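Poreo project - progress report for the September review
Prepared by Hervé Baudry for Ginette Pons, Deschamps Fund

1. What we promised

In the first phase we said that we will answer one simple question: can a robot arm with a hand of human shape tidy a table, so that a household or a small shop would accept the result? We chose sorting, as it is a chore that everybody knows and that a shop assistant does many times in a day. The objects must go in the basket where they belong, and the basket is known only by a word written by hand on paper.
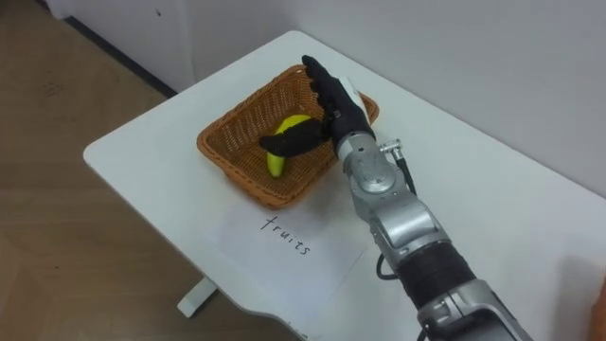
We stayed with ordinary things on purpose. In our first proposal we had planned coloured blocks, and Régis Coste was right to object, because blocks do not roll and they do not bruise. A banana is a good teacher. If the hand presses too much, the fruit is spoiled for the customer, and if it presses too little, the fruit slips when the arm is lifted.

2. Work done in this period

Hoi-yan Mok has recorded 3,871 attempts at the sorting table in our Clivolthorpe room. From these, 900 were kept apart for testing and are not used for training. I ask you to note this, as in the last report the two groups were mixed and our success rate looked better than it was.

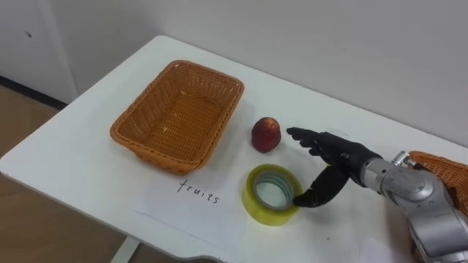 Packing tape remains the most difficult object. A person takes a roll by the side, or puts one finger through the hole, without thinking of it. Our hand must choose between these two, and it often changes its mind too late. In the test group there were 232 failures, and the larger part of them concerned tape. Fruit was the smaller part - mostly round fruit which rolled away at the first touch.

Régis has written a new rule for the approach, in which the fingers stop above the object and close only when the wrist is still. It costs time. We think it is worth it, but the comparison is not finished and I prefer not to give a result now.

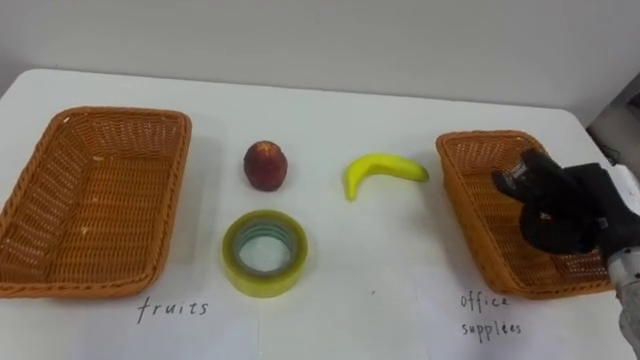
Sorting table with both labels, "fruits" and "office supplies", and three objects between the baskets.

The labels gave us less trouble than we feared. We kept the uneven handwriting, and the reading part accepts it in nearly all cases. What it does not yet handle well is an object that could belong in two places.

3. Is it ready for a home or a shop?

Not yet. Didier Aubert from Costine, our shop partner, visited us and gave a fair opinion: he would let the arm work in the back room after closing, but not beside customers. The speed is also too low. An employee clears such a table before our arm has finished the first object. For a person at home who can not use the hands well, slow help may still be good help, and we would like to study this case more.

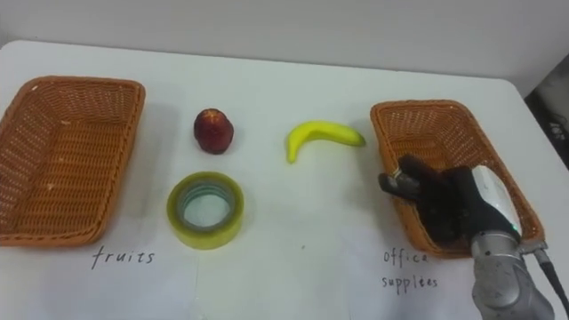
4. Next steps and request

- Reach 3,000 further attempts, with at least half on tape and other objects with a hole.
- Finish the comparison of the old and the new approach rule.
- Repeat the test with the baskets exchanged, left and right.
- One trial evening at Costine, if Didier Aubert agrees on the insurance.

We do not ask for more money in this period. We ask only to move the unused travel amount to the repair of the hands, as the finger covers wear out faster than we had planned. Please let me know if a separate letter is needed for this.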